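Fetolance alquila por meses su célula de dos brazos para cuadros eléctricos

Feb 23, 2020

Fetolance ha decidido que los talleres pequeños también tienen derecho a discutir con un robot. Desde marzo ofrecerá en alquiler su célula Tokthorpe, dos brazos sobre una mesa, por 1610 euros al mes y con un mínimo de 9 meses, plazo que la empresa llama «de prueba» sin que le tiemble la voz.

El kit va dirigido a quien monta botoneras y cajas de mando en series de menos de 1000 unidades, ese territorio donde automatizar siempre sale caro y no automatizar también. La instalación corre a cuenta de Fetolance. El café de los instaladores, según el contrato, no se menciona.

«El brazo no se aburre, pero tampoco pregunta cuando duda», resume Lamisi Yakubu, responsable de producto, que admite que la puesta a punto en el taller Mirkitthorpe llevó más tiempo del previsto.

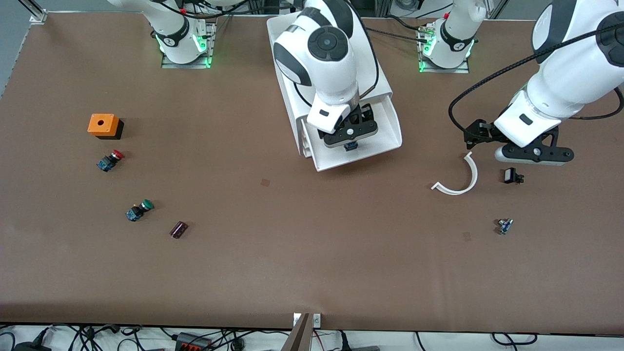 La Tokthorpe se programa pieza a pieza, y el catálogo inicial se limita a la aparamenta más corriente. Pulsadores de seta como el rojo y el verde que esperan tumbados en la mesa entran en el precio; para los componentes menudos, del tamaño del que sujeta la pinza de uno de los brazos, hay un suplemento que Fetolance comunica por teléfono. Las solicitudes se tramitan a través del distribuidor Miettinen.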